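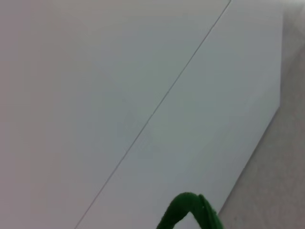 4. What the packers did instead

4.1 The bench before and after

The packing bench at Clenthorpe had, until November, been the least interesting part of the building. Orders came down from the picking floor in tubs, a person stood on one side and put the contents into paper bags, and the bags went out to the vans. The operator, Cido, had automated the tubs, the labels and the vans' routes long before anyone thought about the standing. When the arm arrived, the slide shown to staff promised that it would "release colleagues for higher-value activity". Our interest in this section is in what that activity was.

As set out in Section 3, we sat beside the bench over 19 shifts, first while packers and arm worked on practice goods and later on a mix of practice goods and ordinary stock. We wrote down who did what, and for how long they appeared to be doing nothing. The second heading proved the harder to fill in, as people who know they are being watched doing nothing become very inventive.

Before the change, a packer's day was divided by bags. Afterwards it was divided by stoppages. A packer looked after the arm, cleared whatever it had put in the wrong place, and pressed the resume button, which the training booklet calls "supervisory re-engagement". All the packers we spoke to called it "poking it". We have kept their term where the meaning is clear.

4.2 Bench manners

The first thing to alter was the bench itself. Packers had always used it as people use a kitchen table: a mug at one end, gloves, the tape, a half-finished crossword, a tub balanced over the edge because there was room for it. The arm's supplier, Mägi, asked for a clear surface, and the site manager turned this into a rule with a laminated notice. Anything not being packed was to live on a shelf behind the packer, which meant turning round to reach it some 200 times in a shift, by one packer's own estimate. We did not check the figure. She said it with feeling.

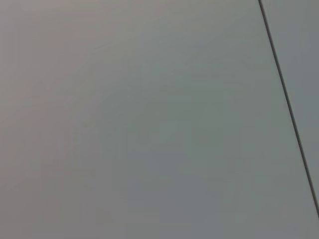 The rule was followed closely for the first two weeks and then in a local dialect. Mugs stayed away. The tape came back. One shift agreed that gloves counted as "being packed" if there were hands in them. What interested us was how much of the packers' conversation was now given over to the state of the surface: whether it had been wiped, whether the other shift had wiped it, and what a smear might do to the arm's judgement. None of them had been told that a smear would do anything. They had noticed that the engineer wiped the bench before each visit and drawn the natural conclusion, as one does with a surgeon or a barman.

We read this as a small case of what Section 2 called borrowed caution. People without access to the reasons behind a machine's behaviour copy the habits of those who seem to have it. The engineer, asked later, said he wiped the bench out of habit.

4.3 Packing order as a skill

Under the old arrangement, nobody at Clenthorpe had described packing as skilled, the packers included. It paid the lowest grade and was taught in a morning. It took the arm to bring the skill into view, chiefly by not having it. Within days packers were explaining to us, at length and with some heat, that heavy goes first, that bread goes last, that soft fruit goes last but one unless there is a box, and that a bag should be opened by hand and given a good shake so that its bottom lies flat. These rules had never been written down. By the end of our visits there were two versions of them, one kept by each shift, and they disagreed about eggs. 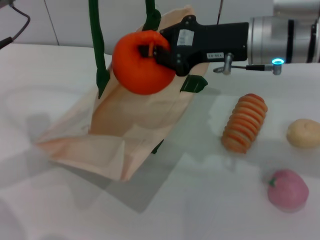
Figure 4. The packing bench during practice with toy goods.

Practice goods caused more ill feeling than any other part of the trial. They had been chosen so that the arm could go wrong without wasting stock, a sensible aim, but several packers took it as a comment on themselves to be put in charge of play food. One had packed real groceries for most of her working life and now spent a morning returning plastic buns to their starting places. Even so, the toys were soon judged by the full standards of the trade. In Figure 4 the gripper holds an orange toy fruit over the mouth of the paper bag, while the ridged pastry, the bun and the pink peach are still on the table. Shown the picture at interview, two packers fell at once to arguing over the proper order. The first approved of the orange going in ahead of the bread. The second held that the peach would bruise wherever you put it, and was not moved when reminded that it was a toy.

The exchange matters for our argument. Clenthorpe's managers tended to speak of packing as a movement, something picked up here and put down there, and so as a thing that could be handed over whole. The packers spoke of it as a set of opinions about groceries. The movement went to the arm. The opinions stayed where they were, now without a bag to express them in, and came out as remarks.

4.4 Being answerable for it

Customer complaints about packing had always been traced to a person through a number on the bag label. During the trial the number was kept, and it was the number of whoever was minding the arm. Packers objected to this straight away. The site's answer was that they could step in at any point. Stepping in, however, was logged as a stoppage, and stoppages were read out at the shift meeting. A packer who saw a tin heading for the tomatoes could therefore have either the complaint or the stoppage, and was free to choose.

Most chose by time of day. Early in the shift they stepped in often; after about 2 in the afternoon, when the day's stoppages had begun to look large on the screen, they let more go. One packer kept a private tally on the back of a delivery note, so that if asked she could say which bags had been hers and which had been "its". She was never asked. When we left she was on her third delivery note.

The label number was dropped in the final month, following a similar quarrel at the company's Trekudville site, and replaced with a number for the bench. Packers welcomed this, though a few admitted to missing their own. One still wrote his initials inside the fold of any bag he had packed entirely by hand, where a customer was unlikely to look. We return to these marks in Section 5, alongside the matter of the eggs.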